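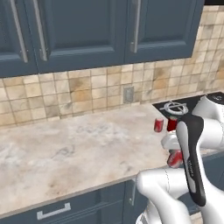 Handout 4: Unit prices, coupons and subscriptions

Hi everyone! Last time I promised we'd get to the fun part of household shopping, so grab a calculator (your phone is fine) and let's look at some store math.

Start with the unit price. Take what you pay at the register and divide it by the ounces, sheets or loads in the package. My Orura laundry powder is 221 ounces for $26.52, so that's 12 cents an ounce. The smaller box was on sale the same week with a big yellow tag and still came out at 15 cents!

Now coupons. A store coupon and a manufacturer coupon can often be used on the same item, but two manufacturer coupons can't. Read the fine print for "one per purchase" versus "one per transaction" – I mixed those up for years and held up a lot of lines at Gireck Market.

Points are trickier. The Lestel card gives you a $5 reward for 3000 points, and you earn 10 points per dollar. Work out how much you have to spend to get there (it's $300) and then what percent back that really is. Most of you guessed way too high in June.
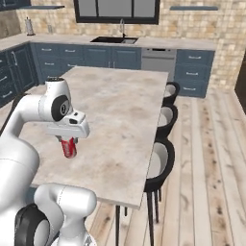
Should I sign up for a subscription just to get the first-order discount?
It depends on the price of the second order. If that one still beats your usual store, keep it. If it doesn't, put the cancel date on your calendar the same day you sign up, and check whether the terms ask for a minimum number of deliveries.

For next class, bring one receipt and the store flyer that goes with it. Circle three items, write the unit price next to each, and find one you could have bought for less. Old receipts are fine as long as you can still read them!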